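Site visit: Dalham Yard hotel, 2021-10-14

The Dalham Yard plot was cleared in June and piling is now complete on the eastern half. Ľubica Kopecký, project manager for the developer, Dillton, led the visit. The consented scheme is a five-storey hotel with a ground-floor restaurant and two basement levels, replacing a surface car park.

The revised drawings move the service entrance from the high street to the rear lane. Asif Jatoi of Vetance, the structural engineers, said the change shortens the transfer beams over the loading bay and leaves the column grid above unaltered.
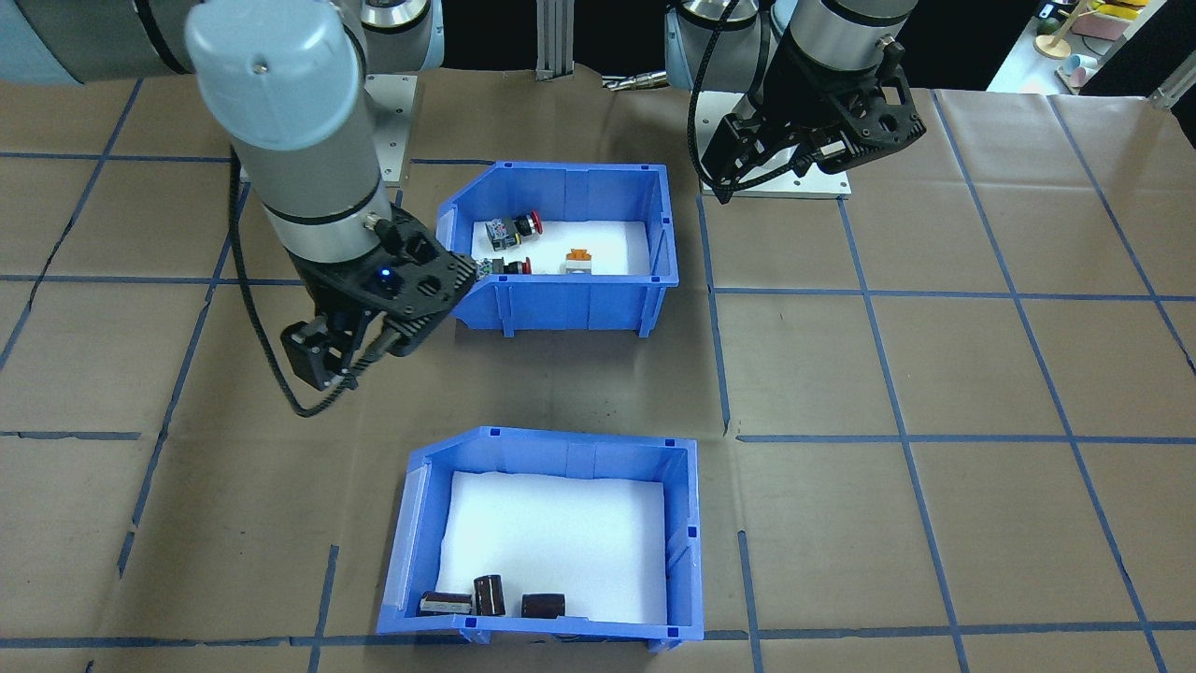 Parking remains the main point of dispute with neighbours. The scheme keeps two accessible bays and provides no general guest parking. A travel plan has been submitted, but the council has not yet signed it off.

Groundwater was struck at a higher level than the borehole logs suggested. Pumps were running in the north corner during the visit. Kopecký expects the lower slab to be poured once the readings settle.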